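The robotics club at Drandow meets on Wednesday evenings in a room that used to hold the school's sewing machines. It has 13 members this year and one arm to share between them, so most of the evening goes to waiting, watching and arguing about code. Grigore Roman, who started the club, doesn't see that as a problem.

"If everybody had their own arm, they'd stop looking at what the others do," he says. "Half of what they know, they picked up while waiting their turn."

The members are preparing for the Flolby, a grocery-picking contest held in July. Each team gets 90 seconds per item. The robot has to find the item on a crowded surface, pick it up and put it in a bin. A drop costs points, and so does any damage to the goods.

Chrysanthi Katsaros is in her second year with the club and leads the grasping group. She came in from the programming side and says the first months were frustrating.

"I thought it was all software. Then we spent two weeks on a bottle," she says. "It would close on the label, the label would slide, and the bottle would turn in the grip. The code was fine."

Bottles and bags are now mostly under control. The group's attention has moved to produce, which the contest added this year. Roman bought the first batch himself and keeps a list of what survived.

"Apples are easy. A pineapple is heavy at one end and sharp at the other," he says. "You can hold the body, but it's wide, and the gripper has to open almost all the way. Or you go for the leaves."

Katsaros's group chose the leaves. The scales gave them uneven contact, she says, and the crown is narrow enough to fit between the fingers with room to spare. The drawback is that the weight hangs off to one side, and the leaves bend before they hold.

"We close, we wait, we close a little more," she says. "Then we lift very slowly. Some of the others think it's boring to watch - they're right."

They practice with other groceries lying close by, as they will be in the contest, and the camera at the wrist records each attempt so the group can go over it later.

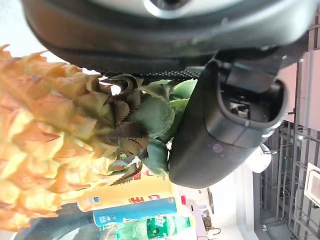 ## What comes next

The club has 2000 dollars for the season, and travel will take most of it. Roman would like a second set of finger pads. Katsaros would rather have more practice time before July.

"The pads wear down, but we can work with that," she says. "I want another evening a week."

Roman has asked the school about Mondays and is waiting to hear back.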